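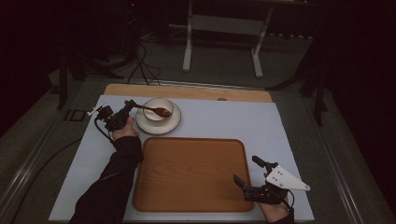

Saucer

A saucer is a small, shallow dish on which a cup is set. It catches drips, gives the spoon somewhere to lie, and lets a person carry a hot drink across a room with an air of having things under control. Most saucers are round and have a shallow well in the middle, sized to the foot of the cup they were sold with and to almost no other cup in the house.

Name

The word comes from an old term for a small dish of sauce. Diners dipped meat or bread into it, and the cup had no part in the arrangement. The older use survives in some restaurant kitchens, where a "sauce dish" and a "saucer" may be the same object, depending on who is washing it.

Development

Tea reached European tables in small bowls without handles, copied from those used in China. These were attractive and hard to hold when full. A dish underneath gave the fingers something cooler to grip, and it stayed on after handles became common, by which time people had bought a great many of them.

Early saucers were often deep enough to drink from. Hot tea was poured from the cup into the saucer, left a moment to cool, and sipped from the rim. The practice was ordinary in many households before it was declared vulgar, after which it went on in kitchens. A small separate plate, the cup plate, was made so that the cup had somewhere to stand while its saucer was busy. The saucer had, in effect, acquired a saucer.

As drinking from the dish fell out of favor, the sides came down and the well appeared. The well keeps the cup from sliding. It also collects spilled tea in exactly the spot where the cup will pick it up and drop it on a shirt.

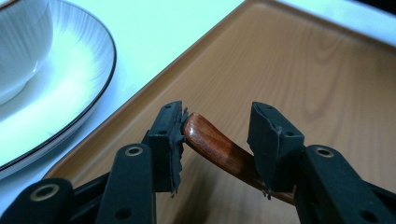 Trays and spoons followed much the same path, from things a household might own to things it was expected to own. A full service could include a tray for the pot, a spoon for every cup, a bowl for the used leaves, and a second tray for whatever the first had no room for. Wood was the usual choice for plain trays and for spoons that went near jam, and silver was kept for company.

Makers

Saucers are rarely collected by themselves, and the trade has always priced them accordingly. The pottery at Basunlow made a plain white saucer with a raised ring in place of a well, meant to fit any cup. It fit most of them badly. The works kept the pattern for 40 years, and pieces still turn up in church kitchens throughout the district.

The Campbell works, also at Basunlow, sold cups and saucers separately, having noticed that cups break first. Its catalog listed 11 saucer sizes, two of which differed only in name. The larger Sullia saucer had a flat shelf on one side for a cookie and was popular with everyone except the people who had to stack it.

Collections

The town museum at Tasamthorpe holds 400 saucers without cups, left to it in a single bequest and shown in one long case. The labels give the maker and the pattern where these are known. Several entries read "saucer, white."

Present use

The mug, which needs no saucer, has taken over most daily drinking. Saucers remain standard in cafes, where they carry the spoon, the sugar, and a wrapped cookie. At home they serve mainly under plant pots, as lids for leftovers, and as a place to put tea bags. Cats are traditionally given milk in them, although most adult cats digest it poorly.

See also: Coaster; Cup plate; Demitasse; Tea tray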